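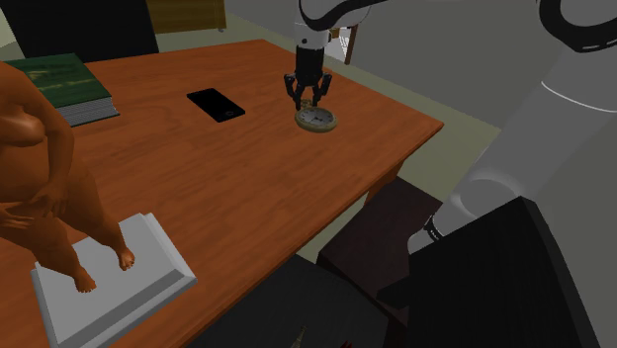

What would I be doing all day if I took this job?

Mostly writing and fixing the software that decides how an arm gets from where it is to where it should be without knocking anything over, and then finding out why it knocked something over.

I'm Leonie Oberholzer and I look after the planning and control side at Haugen. There are seven of us, and I need one more. I asked if I could write the ad myself this time (the last one had the word "synergise" in it) so you're getting it straight from the person you'd sit beside.

The team builds Plurnen, our motion planner, and Wonine, the simulator we run it in. Plurnen takes a goal like "close on the pocket watch from above" and works out the path, the wrist angle and how wide the gripper should be when it gets there. Wonine gives it a table, some furniture and a handful of things to deal with: a watch, a phone, a pile of books, a statue on a pedestal that is exactly the wrong height to swing an elbow past. Flat things are hard! A watch lying on its back gives you next to nothing to get your fingers around, and a few millimetres of height error means you're pressing on the table.

Right now our regression suite has 3,934 simulated grasps in it. Of those, 1,953 are on thin or flat objects, and that's the half I'd like you to take over. Severin Gasser has been keeping it alive on top of his perception work and he would very much like his Fridays back.

Things you'd be working on in the first few months:

Approach planning for low objects, including what the fingers should do when the contact point is nearly at the tabletop
Collision margins around tall, awkward neighbours (the current margins are too timid and the arm takes the scenic route)
Making Wonine's contact behaviour less bouncy when the gripper closes
A replay tool, so we can open any failed run and scrub through it next to the joint data
Reviewing other people's code, kindly, and having yours reviewed back

What I'm hoping you've got:

Solid C++ and enough Python that you don't mind living in it for test scripts. You've used at least one motion planning library in anger, or written your own and have opinions about it. You're comfortable with transforms and quaternions, or at least you know to draw the frames on paper before you start guessing at minus signs. You don't need a doctorate. Two of our best people came over from game physics and one used to write software for sawmills, so if your background is a bit sideways please apply anyway.

It'd be nice if you'd also done some trajectory optimisation, or worked with depth data, or set up continuous integration for something that takes hours to run. None of those is a deal-breaker and I'd be surprised to see all of them in one person.

The job is permanent and full time, though I'm happy to talk about four days a week. You can work from home on 2 days of your choice, and the rest of the week we like to be in the same room with the whiteboard. Hours are flexible as long as you're around between ten and three. Saturday work isn't a thing here, and the overnight runs look after themselves until morning. The pay band gets sent to everybody we speak to before the first call, so you won't have to do that awkward dance at the end.

You'd also get a proper training budget, a desktop with a decent graphics card, and a say in what goes on the roadmap. We plan in six-week blocks and everyone on the team can put up a proposal, new starters included. The replay tool was Severin's proposal, in fact, and he's been waiting ages for somebody to build it with.

How to apply: send me your CV and a short note through the Cinik jobs portal, under "Plurnen motion planning developer". In the note, tell me about a bug that took you far too long to find. Half a page is heaps. If you have code you can share, pop in a link, and if it's all locked up at your current employer then don't worry, we'll chat through something instead.

After that there's a half-hour call with me, then a longer session with Severin and me where we sit down with a failed grasp from the suite and try to work out together what went wrong. No puzzles and no take-home assignment. I'll write back to every person who applies, and I'm hoping to have someone at the desk by November.

If you're not sure whether you fit, send me a question through the portal first. I read them over my morning coffee and I'm pretty quick to answer.

Leonie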